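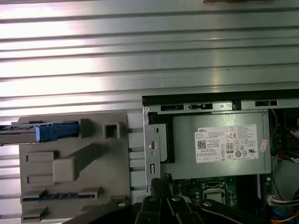

Parcel Screening Support Project: progress report to the Dredoneo Fund
Period covered: second half of the grant year, to the end of April
Prepared by: Ruan Mtshali, project lead

1. Summary
The project helps small courier depots spot parcels that may be carrying illegal drugs and pass them to the police without delay. Both pilot depots, Ajayi and Tarov, are now running the full procedure. Staff training is complete at Ajayi and is one session short at Tarov. Spending is within budget.

2. Work done
Counter staff at the two depots checked 1308 parcels against the warning list during the period. Of these, 11 were held and reported. The police took away all 11 and have told us that charges have followed in 2 cases. We do not expect to hear more about the others until the inquiries close.

The warning list was rewritten in plainer language after staff at Tarov said the first version took too long to read with a queue at the counter. It now fits on one side of a sheet. The main points are sender details that do not match the identity card shown, cash payment for a high declared value, and repeat sending to one address under different names.

We also agreed a single contact number with the police. Before this, depots were ringing the general desk and were sometimes asked to call back the next morning, which left held parcels in an ordinary store room overnight. Each depot now has a lockable cabinet and a signing-out book.

3. Problems
The evening shift at Tarov has had a high turnover and three of the people trained in the first round have left. The remaining session will be for their replacements.

The Flullari record system was out of use for nine days. Entries were kept on paper and typed in afterwards. Four forms lacked a time of receipt and have been marked incomplete.

Two customers complained about delays. Both parcels were released the same day and the depot manager wrote to each customer.

4. Money
We have spent the training and equipment lines in full. There is 2000 left under printing and travel. We ask the Fund's permission to move this to training, to cover the extra session at Tarov and a refresher at Ajayi.

5. Next period
Finish training at Tarov.
Agree with the police how long held parcels may stay at a depot.
Visit a third depot to see whether its counter layout would suit the procedure.

The register of held parcels is kept at the project office and can be inspected on request.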